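Hang it or fold it: twenty years of other people's closets

Windadby Home Pages, Dec 13, 2021

Loukia Koutsoukos answers the door with a shirt over her arm. Not hers. A client's. She's been at it since six.

Coffee's on the stove, she says, help yourself, and then she's off down the hall talking over her shoulder. Linen. She wants to talk about linen. I had a list of questions and got through maybe half.

She runs Likosis, which sorts and packs clothes for people who are moving, downsizing, or just sick of the floor of their closet. Started in Drirthorpe out of the back of a dry cleaner's. Now two rooms over a bakery in Windadby, one for clean and one for "not yet." The whole place smells like bread and starch.

Her rule, the one clients repeat back to her, is that you do everything on a table. A white one if you can get it.

"People fold on the bed," she says. "The bed is soft, the bed is low, your back hurts in ten minutes and you quit. Put it on a table. White, so you see the lint and the stain you missed. I had a dark wood table the first year and I sent back a blouse with a coffee ring on the cuff. Never again."

Does the height matter?

"Hip. A little over the hip. Kitchen counter is good. Dining table is a bit low but fine, everybody has one."

She works hangers on the right, folding on the left. Always has. A garment comes out of the pile and she decides in a second or so which way it goes. I tried to keep up with her for one bag and lost track by the third sweater.

So what goes on a hanger? Anything woven, she says. Shirts, blouses, dresses with a waist. Jackets obviously. Knits get folded, all of them, and she will not be argued with on knits. "The shoulder grows. You get the little horns. You can steam them out but they come back."

And the hanger itself. I expected a speech against wire. Everyone in her line of work has a speech against wire.

"No, no. Wire is fine. Wire is thin, you get twice as many on the rod. For a coat, no. For a cotton shirt that you wear every week? It's not on there long enough to hurt it." She buys hers by the box, 695 to a box, from a supplier in Abugri, and last year she went through 2,480 of them. She knows because her accountant asked.

Straps are where she slows down. Straps, ties, sashes, anything long and loose. A robe belt will wrap itself around a hanger hook on its own, she says, you turn your back and its done. Then you pull the garment and the whole rod comes with it. Her fix is to take the belt off, fold it in four and put it in the pocket. No pocket, it goes in a small bag pinned to the label. Halter necks she loops over the hook once and no more. "Twice is a knot. Three times is scissors."

I asked about the order of doing things, which I've always gotten wrong.

She sorts by color first, only because it makes the tabel easier to read. Reds together, navy and black together, whites last when your hands are clean. Some of her staff sort by type. She lets them. Erasto Ndung'u has been with her longest and does it by weight, heavy stuff first, and finishes before anybody.

"He's faster than me," she says. "Don't print that." Then, a minute later, "Okay, print it."

How do you get a garment onto a hanger without a fight? She shows me. Lay it flat, face up, neck toward the far side of the table. Button undone at the top, just the one. Hanger goes in from the hem if it's a shirt that stays buttoned, from the neck if it's open. You hold the hanger still and move the cloth. Most people do the opposite — they chase the shirt with the hanger and it bunches up in the middle and they start over.

I did exactly that. She took it away from me.

White shirts are the worst for this, according to her. The good cotton ones grip. She gives them a shake first, one hard one by the shoulders, and sets them down again before the hanger goes anywhere near.

We got onto chairs somehow. The chair by the closet, the one with the clothes on it. Everybody has one. Hers too, she admits, brown, very comfortable, and her own sister isn't allowed to sit in it on laundry days. Her advice for the chair is to put pillows on it. Two big ones. A chair with pillows looks taken and you don't throw a jacket there. Well. You throw fewer.

What does she charge? By the bag, $37, hangers included. She won't do it by the hour. By the hour people stand behind her and watch the clock and she gets slow.

Busiest time is May, when the college lets out, and then again now, before the holidays, when people want a guest room back and find out what they've been keeping in it. She had three calls while I was there. Let all of them ring.

Last thing. I asked what she does with the pile that's left, the stuff that won't hang and won't fold. The one red thing with no shape to it.

"Roll it," she says. "Roll it and put it in the drawer and go have your dinner."

She was already back at the table by then, so I saw myself out past the bread.

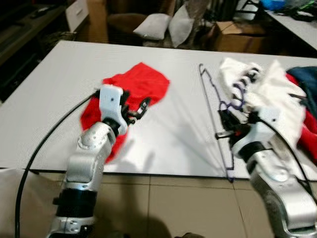

Pauline Ackroyd writes that she agrees on knits but has given up on wire for anything white, after a damp spring left rust marks on the shoulders of two good shirts, and would like to know if Ms. Koutsoukos lines hers with paper or just lives somewhere drier.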